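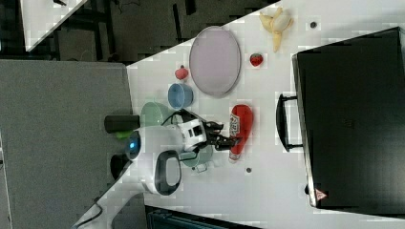
1. Work completed this period

The software for the tabletop arm moved to the new planner in October. Grusine, our motion planning package, now builds one collision model from the overhead view and updates it before each grasp. The black case on the right side of the table is entered as a fixed obstacle, and so is the arm's own base. Toy food and dishes are treated as movable.

We ran 200 pick attempts on the release build. Of these, 131 finished with the item at its target. The previous build was not tested on the same layout, so we are not reporting a comparison.

2. Grasp perception

The wrist view is used for the last part of the approach and for checking the hold. Soft items remain the hardest case. The plush ketchup bottle gives way between the fingers, and finger position alone is a poor measure of grip. The Brurkley module now combines finger position with the outline of the item in the wrist view.

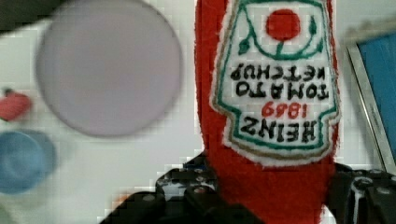

Dirnetti Controls, software team
2025-01-10

Label text is not used for orientation yet – the lettering on the bottle can be upside down to the wrist camera, and the reader we tried handled that badly. We logged 17 wrong orientation results and have moved this work to the next period.

3. Placement

Placement targets are now set as regions on a dish instead of single points. Long items may extend past the rim if the planner finds the position stable.
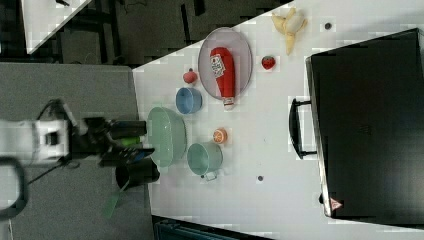 Figure 3. Overhead view with the ketchup bottle across the oval plate.

4. Next period

Finish the orientation check, add the arm's cable to the collision model, and deliver the replay tool to Ndlovu for review. No change to the budget is requested.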